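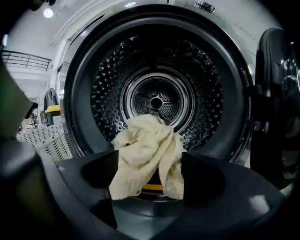

Iltby Robotik - Arbeitsgruppe Greifsicherheit

Testpersonen für Versuchsreihe mit Handgreifer gesucht

Beim Entladen von Frontladern hat unser Greifer Zulasura im Januar wiederholt nicht geöffnet, während das Handtuch noch halb in der Trommel lag. Die Kraftbegrenzung sprach nicht an, in 2 Fällen wurde die Türdichtung beschädigt. Der Roboterbetrieb ist bis zur Klärung gesperrt.

Zur Fehlersuche werden Greifvorgänge von Hand geführt und aufgezeichnet. Geplant sind 200 Durchgänge, höchstens 50 pro Person.

Voraussetzungen: Volljährigkeit, beidseitig uneingeschränkte Handfunktion, Teilnahme an der Sicherheitseinweisung. Technische Vorkenntnisse sind nicht nötig. Lose Ärmel und Schmuck sind nicht zulässig - der Not-Halt wird vor jedem Block geprüft.

Termin: Samstag, ab 9 Uhr. Vergütung: 98 Euro pauschal.

Anmeldung bei Sanne Van Loon, Stichwort "Dichtung".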